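How do you fold thin, slippery shirts so they stay folded in a basket?

Posted 21/10/2020

Hi all! I have a bunch of lightweight tops (the woven kind that slide off the hanger if you breathe near them) and I finally gave up and moved them to baskets on a shelf. Trouble is, they look fine on the table and two days later the whole row has slumped into a puddle. I've tried rolling and I've tried the store fold with the arms tucked back.

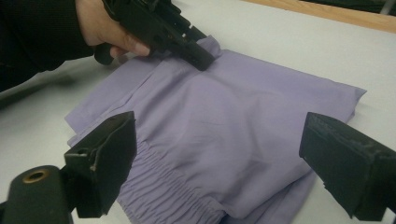 I don't mind a few wrinkles, I just want to pull one out without wrecking the rest. My shelf is in the Komesholm style, pretty shallow, so I can't go much deeper on the baskets. Any ideas welcome!

Answer 1

Oh, I feel this one! What helped me was doing less. Lay it face down, smooth it from the middle out with your palms, bring both sides in, then fold up from the hem in 3 — stop there and don't keep fussing with it. Every extra fold in thin fabric is one more place for it to slide. And stand them on edge in the basket, snug enough to hold each other up. If the row is short, a rolled towel at the end fills the gap nicely.

I also start with the basket empty and right beside me on the left, so each one goes straight in while it still has its shape. 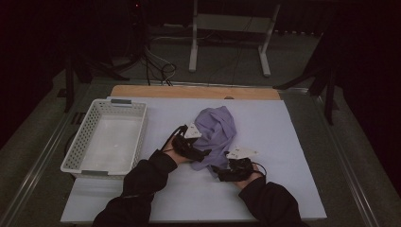
Lavender cloth in a heap, white basket ready on the left.

Wishing you luck, and be patient with the first few, they get easier (mine took all of June).

Answer 2

Bradero dividers. Done.

Comments

Tried the fold in 3 on more than 80 baby things and scarves, works on the scarves.

Do the Bradero ones fit a basket 47 cm long?

Fludent spray starch, just a little, before you fold. My aunt swears by it.

Thank you so much, the rolled towel did it!!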